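Does your kitchen need a subscription?

Skikero wants 349 dollars a year to plan your dinners. For that you get a weekly menu, a shopping list and what the company calls guided cooking, meaning a phone that tells you when to stir. The sign-up page says the service has 3,000 recipes. I went looking for supper and kept meeting the same chicken thighs under different names.

I have been using it since June, along with its cheaper rival, Killo. Both promise to cut food waste. Neither explains how it worked that out. Killo's claim rests on a survey of its own customers, who were asked whether they felt they were wasting less. I feel I am wasting less too, but there is still half a cabbage going soft in my fridge.
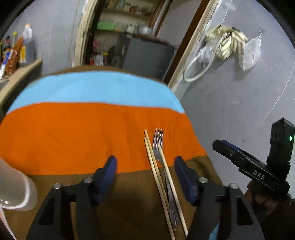 Then there is the time saved. Skikero says its average meal takes 35 minutes. My noodles took nearly twice that, and the clock in the app had stopped before I finished chopping. Washing up does not seem to count at all.

Killo is the better of the two, mostly for letting you skip a week without a phone call. Its prices go up on 5th September, though, and the notice was buried at the bottom of a recipe email. If you are on the free trial, check your renewal date now. A secondhand cookbook and a pencil still do most of the job, and you can cancel them whenever you like.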